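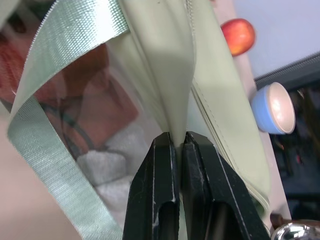 Two-fingered gripper holding a fold of pale green fabric, with a length of ribbon to its left.

Automation at Mangubat

Mangubat is a gift-packing house that wraps, fills and ships presents on behalf of online stores. It is known in the packing trade mainly for the slow introduction of robot arms to its benches, a process the company calls the Zeltitz program and the staff call several other things.

Background

Before the program, all packing was done by hand by a staff of 195. Packers worked in pairs, one gathering the items and the other folding, filling and tying. Orders came in mixed lots, so a packer might handle fruit, crockery and nightwear within the same hour. Management considered this variety inefficient. Packers generally considered it the only good part of the job.

The first 2 arms, supplied by Zillness and running software from Wistico, were installed in May at the fabric benches. Fabric had been chosen over boxes on the grounds that it was difficult, and success there would settle the matter. The matter has not been settled.

Operation

Each arm ends in a pair of black fingers that close on soft goods by pinching a small fold. The arm lifts the piece and carries it to the packer, who straightens it, tucks it in and adds the ribbon. Ribbon remains entirely manual under the current rules, a bow having been defined in the original contract as "decorative closure, out of scope."

A bench is allowed 30 seconds per lift. If the limit passes, the arm stops and a lamp comes on, and the packer completes the lift by hand and records a reason from a printed list. The most popular entry is "other."

Effects on staff

No packers were dismissed when the arms came in, though the pairs were broken up. The second packer at each converted bench became an attendant, a grade with slightly higher pay, a stool and much less to do with the hands. Complaints of sore wrists fell. Complaints of boredom, which had no form of their own until then, were given one on 4/23/19.

Valquíria Caldeira, a former packer who became the first attendant, wrote the bench guide still issued to new staff. It advises them to keep loose ribbon away from the fingers and to stop apologizing to the arm. Floor manager Rosângela Godoy has described the change as a success in her yearly reports, while asking in each of them for more packers before the holidays.

Attendants also rotate back to hand packing for part of every shift. The rotation was introduced to keep skills fresh and has a waiting list.

See also

Gift wrapping
Industrial robot
Job rotation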